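Graramach Congregational Services
Support ticket: service times calendar
Status: Resolved
Opened: February 2026
Site: Bullport synagogue
Reported by: Tyyne Savolainen, congregation office
Assigned to: Geum-ok Yoon, member support
Product: Clikov calendar and memorial dates module

Summary of the problem as reported

The office reports that candle-lighting times printed in the weekly bulletin do not match the times shown on the public calendar page. The bulletin is four minutes earlier. The office also reports that a memorial date (yahrzeit) notice for one family was sent for the wrong Hebrew date. The death took place in 1963, in the evening, and the family has always kept the later date.

The office asks that both matters be corrected before the next bulletin is prepared. Paper notices have already been withdrawn from the lobby.

First response, Geum-ok Yoon

Thank you for the report. The two matters will be kept under one ticket for now, as they may share a cause. Please confirm the following:

The location set under Calendar, Place and Time.
The number of minutes before sunset entered for candle lighting.
Whether the 1963 record has the "after sunset" box marked.
Whether the bulletin is produced from the calendar or from a saved template.

Please do not re-enter any memorial records until we have replied. Records entered a second time will produce a second notice to the family.

Reply from the congregation office

The location reads Bullport. The number of minutes is 18, as our rabbi has directed. The "after sunset" box is not marked on the 1963 record. The bulletin is produced from a template which was set up by the previous office secretary, and we do not know where it draws its times.
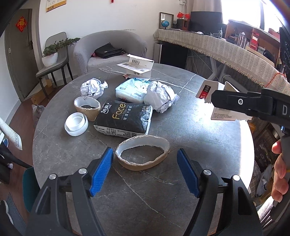
Office table, Bullport.

We would add that the times on the public page appear to be right when compared with the printed calendar the congregation receives each year. It is the bulletin that is early.

Findings, Geum-ok Yoon

The bulletin template does not read the place setting for the congregation. It holds its own setting, which was entered when the template was made and reads Nieminen. Sunset at Nieminen falls earlier than at Bullport, and this accounts for the whole of the difference at this time of year. In September the gap would have been smaller and may well have passed without notice.

The memorial date is a separate matter. The Hebrew day begins in the evening, and a death after sunset belongs to the following Hebrew date. When the congregation's records were moved from the card file, the box for evening deaths was left blank wherever the card gave no hour. The module then treats the death as having taken place in the daytime. For the 1963 record the result is a notice one day early.

Where the hour of death is not known, our staff cannot advise which date should be observed. Such questions are for the rabbi and the family to decide. Once a decision has been made, it may be entered under Family Custom, and the module will follow it in all later years.

Steps to correct the bulletin

1. Open Bulletin, Templates, and select the template in use.
2. Under Times, change the source from "Fixed place" to "Congregation setting."
3. Save the template and prepare a test bulletin.
4. Compare the candle-lighting and Havdalah times with the public calendar page.
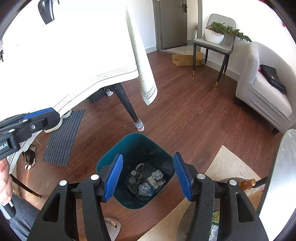 Printed bulletins carrying the earlier times should be collected by the office before new copies are put out. Any sheet that contains the Divine Name in Hebrew, including the back page with the blessing over the candles, should be set aside for burial according to the congregation's custom. A wastebasket of the everyday kind, with crumpled tissue and a wrapper at the bottom, is not a proper place for such sheets, and the office may wish to keep a marked box beside the printer. Sheets that carry only times and notices in English may be handled as the rabbi directs.

Reply from the congregation office

The template has been changed and the test bulletin now agrees with the public page. The 1963 record has been marked "after sunset" and the notice date has moved forward by one day. We have written to the family.

Two other records with no hour given have been found so far. These have been passed to the rabbi.

Closing note, Geum-ok Yoon

Both matters are resolved. The two remaining records do not require action by support. A request has been entered for the template screen to show a warning when its place differs from that of the congregation. No release date has been set for this change.

The office may reopen this ticket by replying to the closing message.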